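Home & Interiors Board > Paint, Color and Finishes > North-facing living room, down to two whites and losing my mind

mapleandmoss
Wed 21 December

Hello everybody, long-time reader and only an occasional poster, so please be kind! We moved into a 1950s house in Niltby this fall and the living room faces north with one big window and one silly little one up by the fireplace. The previous owners had it a sort of mushroom color that eats every bit of daylight by two in the afternoon. I've been through more sample pots than I care to admit and I have it down to two, a creamy white from Dotside and a cooler one from Sorensen that everyone in the store kept calling "crisp."

The floors are oak with that orangey finish from the nineties, the sofa is a dusty green, and we have a brick fireplace I'm not allowed to paint (I promised, and I keep my promises, mostly). My mother-in-law says cool white, my sister says cream, my husband says he can't see any difference and could we please eat dinner. What would you all do?

porchlight_sue
Oh, I feel for you, I really do. I had a north-facing den for eleven years and I went cool the first time because every magazine that year was full of it. It looked like the inside of a refrigerator from Thanksgiving to Easter. I'd go with the cream and not think about it again. Cool light coming in plus cool paint on the wall is just a lot of blue, and your poor green sofa will look gray.

Have you put the samples up on big boards, or are they painted right on the wall? If they're on the wall next to the mushroom you're not really seeing them at all, your eye keeps comparing. I do mine on poster board with a white border left around the edge and move them about the room for a few days, behind the lamp, beside the brick, down by the baseboard.

tworooms_and_a_hall
I'm going to disagree with Sue, with love. Cream next to orange oak goes yellow so fast. I did it in our hallway and for three years it looked as though somebody had been smoking in there. The wood throws its color up the walls, especially the bottom half, and in a small room you get it everywhere. A cooler white calms the floor down. I wouldn't go icy, but I wouldn't be scared of the Sorensen either.

And what's going on the ceiling? People spend weeks on the walls and then slap on ceiling white from the bucket in the garage, and the two fight each other all day long.

porchlight_sue
Three years! You poor thing. But I'd say that was the hallway and not the cream, hallways have no light of their own to speak of. She's got a big window.

mapleandmoss
Thank you both, this is so helpful, even if I'm now more torn than I was this morning. They're painted straight on the wall, Sue, so I'll do the boards this weekend. The ceiling is currently the same mushroom (yes, really) and I hadn't given it a thought. I did price things out last night. The painter quoted 955 dollars for walls and ceiling with his paint, and 453 if I buy the paint and we do the ceiling ourselves. Does that sound fair? The room is small but he did say the old color needs a primer.
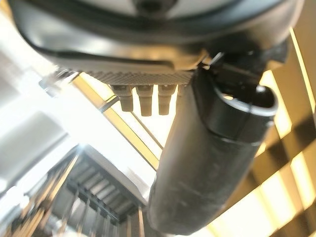
I should also say that we use the room mostly in the evening. During the week we're hardly in there before dark, so maybe I'm worrying over daylight that I only get to enjoy on Saturdays and Sundays. We have two lamps and a dreadful overhead fixture that I plan to replace in February, once the Christmas bills are behind us.

old_plaster_hand
Painted houses for a living until my knees quit. The price depends on the walls, and I can't see your walls, but I'd ask him whether both numbers include the primer and how many coats. If the lower one is one coat over mushroom, you'll see mushroom. Get it in writing and be nice about it, most painters don't mind.

Now for the color, if you're in there in the evening then your bulbs matter more than your window. Go buy the bulbs you intend to live with and put them in before you look at another sample. I've had customers repaint a whole room when all they needed was to swap four bulbs. It broke my heart a little, though I did cash the check.

tworooms_and_a_hall
That's a very good point about evenings and I take back a little of what I said. With warm bulbs the cool white will look much softer than it does in the store. I'd still worry about the cream, though, because warm on warm on orange floor is a lot of toast.

wilivham_knitter
Chiming in from Wilivham, where it is dark by half past four and I have strong feelings! We have the Dotside cream in a north-facing bedroom and I adore it, it's like being inside a nice old envelope. But our floor is painted gray, so I can't speak to the oak. Could you put down a large rug? A good big one would cover most of the orange and then you could have your cream and eat it too. Ours is wool, secondhand, and I got it home on the roof of the car with my husband holding on to a rope through the window, which I don't recommend.

Do watch the sheen as well. I was talked into satin for the walls because it wipes clean, and every bump in the old plaster showed up the minute the lamp went on. I had it all done over in flat the next spring.

old_plaster_hand
Seconding flat, or matte if you have kids. Eggshell at the very most, and only if the walls are smooth.

porchlight_sue
A rug would settle it for me. And I'd take that same cream right over the ceiling, maybe mixed at half strength if the store will do it for you. Mine did.

tworooms_and_a_hall
Half strength on the ceiling, yes, we agree on something, Sue! Still team Sorensen on the walls.

mapleandmoss
You are all so generous with your time. I've ordered warm bulbs, I have poster board in the car, and I've emailed the painter about primer and coats. We do have a rug rolled up in the basement from the old house that I'd forgotten all about. It's navy and cream and may be too long for the room, but I'm going to drag it up after supper and see. I'll post again when I've lived with the boards for a week. My husband would like it known that he still can't tell them apart.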